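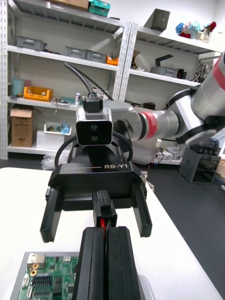
Kabelschrat meint, Parallelgreifer mit glatten Backen seien für Stecker sowieso rausgeschmissenes Geld, das stehe auch im Nachbarthread schon dreimal.

nullpunkt_nord
Danke, den Nachbarthread kenne ich, der ist zur Hälfte von mir. Es geht mir um den Vergleich: einmal die glatten Finger von Sotbridge, einmal der gerippte Satz von Vimerano, gleiche Stecker, gleiches Programm. 60 Durchläufe pro Satz. Die glatten haben 9 Mal verloren, die gerippten 3 Mal. Übergabe von Arm zu Arm zähle ich extra, sonst wird es peinlich.

Schraubzwerg
Was heißt denn »verloren«? Runtergefallen oder nur verdreht? Bei mir sitzt der Stecker bombenfest, bloß eben schief. Der Greifer meldet dann stolz Erfolg.

nullpunkt_nord
Beides. Schief gegriffen ist für mich verloren, die Buchse diskutiert ja auch nicht. 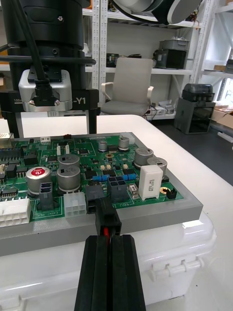
Stecker auf der Stiftleiste, rotes Kabel zwischen den Fingern.

Kabelschrat
Und die Kraft? Ohne Kraftmessung kannst du Rippen gegen glatt vergleichen, bis der Arzt kommt. Mit einem vernünftigen Regler (ich fahre Lightfoot) ist die Backe fast egal.

nullpunkt_nord
Lightfoot hatte ich im Juli dran. Sehr feinfühlig, vor allem beim Abbrechen. Der Regler hat so lange gespürt, bis er keine Lust mehr hatte.

Kabelschrat
Dann war die Schwelle falsch. Steht im Handbuch.

Schraubzwerg
Das Handbuch hat 271 Seiten, und die Schwelle steht im Anhang. Frag nicht.
Zum Thema: Ich würde eher an der Kamera drehen als an den Fingern. Am Handgelenk sieht man kurz vor dem Stecken hauptsächlich Finger und Stecker – und die Stifte, auf die es ankommt, liegen drunter.

nullpunkt_nord
Stimmt leider. Deshalb nehme ich den zweiten Arm als Zuschauer dazu. Kostet Taktzeit, aber der steht sonst auch nur rum und will Strom.

zedo_fan
Hat jemand mal die weichen Einsätze von Zedodau probiert? Angeblich richten die den Stecker von selbst aus.

Kabelschrat
Weich und Stecken schließt sich aus. Der Einsatz gibt nach, der Stecker kippt, fertig.

Schraubzwerg
Sehe ich anders, in einer Achse nachgiebig geht prima. Nur nicht in allen, sonst steckt man mit Gummibärchen.

nullpunkt_nord
Ich bestelle einen Satz und fahre dieselben 60 Durchläufe. Kabelschrat darf schon mal »hab ich doch gesagt« vorformulieren.

Kabelschrat
Liegt als Textbaustein bereit.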